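食器を重ねる腕 共同工房「Plaltlow」の八か月

工房は駅から歩いて8分のところにあります。以前は印刷所だった建物で、床の白いタイルはそのときから変わっていないそうです。私は日本に来てから機械の記事を書く仕事をしていますが、個人が借りられる場所でこれだけ大きいロボットアームを見たのは初めてでした。

計画の名前は「Itodberg」といいます。目的は食器の片付けです。色のついたプラスチックのボウルとカップを、緑の台の上で、決めた順番に重ねます。簡単に聞こえますが、メンバーは去年の9月からこの作業だけを続けています。

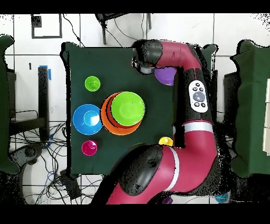
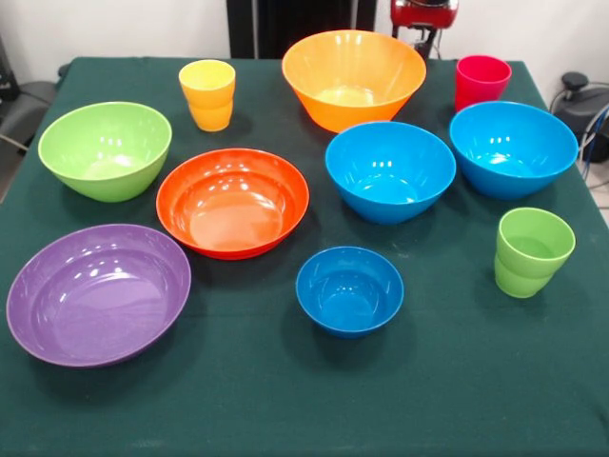 緑の台と、色とりどりの器 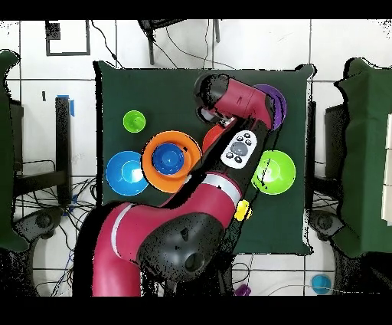 難しいのは、つかむことより、放すことだと教えてもらいました。指を開く瞬間にボウルが少し回って、下のボウルの縁に乗ってしまいます。そうなると次の一枚も傾きます。はじめのころは40回試して、きれいに重なったのは35回でした。悪くない数字だと私は思いましたが、家の台所で5回も失敗する人はあまりいない、と言われて、そのとおりだと思いました。

記録のノートも見せてもらいました。7月8日のページには、試行の番号として1,513と書いてあります。その横に鉛筆で「縁、右に寄る。指のゴムを替える」とありました。このような短いメモがずっと続いています。読んでいると、プログラムを直した日より、ゴムやねじを替えた日のほうが多いことに気がつきます。

制御のソフトは「Lebrun」という自作のもので、画面はとても地味です。数字が並び、そのとなりに停止のボタンが大きく出ています。ボタンを大きくしたのは、夜に疲れて作業すると、小さいボタンを押しまちがえるからだそうです。私もさわらせてもらいましたが、腕を少し動かすだけで手に汗をかきました。

部品の一部は、同じ建物に入っている工作グループ「Irgate」から分けてもらっています。お返しに、週に一度、配線の手伝いをするという約束です。お金のやりとりはありません。日本語でこういう関係を何と呼ぶのか、私はまだよい言葉を知りません。

次の課題は、陶器の茶わんだそうです。プラスチックより重く、落とせば割れます。最初の一つは百円の店で買って、もう棚に置いてありました。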